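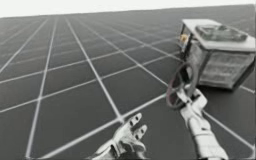 Flirar, the family-run restaurant and tea room at the Istham Hotel in Clurkthorpe, is delighted to announce a brand new early supper menu, served from 5 o'clock every evening and put together with the sort of guest in mind who would like a proper meal and still be home at a reasonable hour. The menu has been a labor of love for head chef Shanthi Pathirana, who spent most of the winter trying out dishes on her patient colleagues (they did not complain, even about the third round of pumpkin curry). Dark gray squares ruled with thin white lines set the mood for the new season, a plain and restful look that lets the plates bring the color, and there is plenty of that to go around.

Guests can choose two courses or three, with 14 dishes on the list to begin with. Among the starters are lentil fritters with lime pickle, a chilled cucumber soup and smoked trout on warm flatbread. Main courses include slow-cooked lamb with black pepper, coconut fish stew, and that same pumpkin curry, now much improved and served with red rice. For dessert there is a cardamom custard that Pathirana learned from her aunt and has been promising to put on a menu for years.

"I wanted food that feels generous without sending people home needing to lie down," says Pathirana. "If somebody comes in by themselves with a book, or a whole family turns up with grandparents, I want them all to find something they are happy to eat."

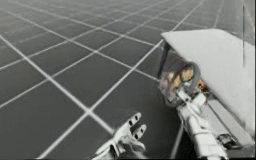 The restaurant will also be pouring a short list of wines from Frade, the small importer that has supplied the hotel bar since it opened, and manager Olga Ramalho has picked a glass to go with every main course. She is just as fond of talking about the room as she is about the wine, so do ask her. Big dark tiles with white grout between them and a soft shine where the light lands are very much to her taste, and she will happily discuss the matter for as long as your soup stays warm.

Early supper is priced at $20 for two courses. Tables may be reserved at the hotel desk, and walk-in guests are always welcome when there is space. The menu will run through the end of August, with a few dishes changing along the way as the local vegetables come in.

Press contact: Olga Ramalho, Flirar at the Istham Hotel, Clurkthorpe | © Flirar | Back to top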